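The Second Pair of Hands

On the third floor of Givard, the surgical training building where Guangming Long has taught suturing for most of his working life, the argument starts before the coffee is ready. It is about the robot, and whether the people who used to close wounds for a living are still the ones closing them.

The system is called Solteo. It is built by a company named Sovetti, whose brochure promises "consistent closure, every time." Long keeps a copy in his desk drawer. He has underlined "consistent" in pencil and put a question mark beside it.

"Consistent with what?" he asks. "I'd like to know whose stitch they measured."

The software watches the tissue, proposes where the next stitch should go and, if the person at the console agrees, carries out part of the motion. The person can take over at any point. Sovetti calls this shared control. The trainees call it babysitting.

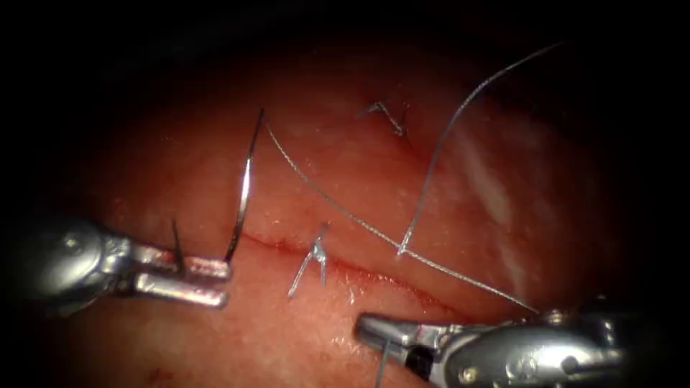

A trainee used to arrive here and tie 1,000 knots by hand before getting near a console. Under the new schedule it is 50, with the hours saved going to what the timetable calls supervision practice. That means sitting with your forehead against a viewer and deciding, again and again, whether to approve what the machine wants to do next. Long lost that fight in December. He still brings it up.

His case against the change is a practical one. Tying by hand teaches you how much pull a thread will take and how much the tissue will take, and those lessons go into the fingers. A trainee who has mostly pressed "accept" has learned something else. Maybe it's useful. It won't help much on the day the console freezes and somebody has to scrub in and finish.

The management view is easy to state. Suturing is repetitive, tired people do it worse at the end of a long list, and a machine doesn't get tired. I heard all of this twice, from two people, in nearly the same words. When I asked what happens to the hours a surgeon gets back, both said they would go to patients. Neither could show me a roster where that had happened.

What I could see on the roster was a smaller bench team. Shen, the in-house program that brought Solteo to the building, began with 20 assistants setting up needles, trimming thread and changing instruments between runs. Some have moved to console work, at better pay and with worse necks. Others have been given the job of labeling recordings, 40 minutes at a stretch, marking the start and end of every throw so the software can learn from it. One of them told me she used to go home with sore hands and now goes home with sore eyes.
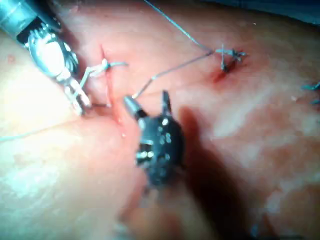
Photo: Sovetti / Givard

None of this makes the technology a fraud. Long himself admits that the instruments get into angles his wrists gave up on years ago, and he likes the magnified view. He'd keep the arms tomorrow. His quarrel is with the idea that a knot is a small chore on the way to the real work, something to be taken off a surgeon's plate.

"They talk about it like it's folding laundry," he says. "Closing is when you look. You've been in there for hours and that's your last look."

Sovetti says the person at the console is still looking. Fair enough, but looking at a thing while you do it and looking at a thing while it's done for you are different jobs, and anyone who has dozed off in the passenger seat knows it. The company had no figures on attention to share with me. It did offer a second brochure.

For now the old bench is still there, with its spools of thread and its bad lighting. Long runs an unofficial hour on it after the console sessions end. Attendance isn't recorded, and it doesn't count toward anything. The last time I went, every stool was taken.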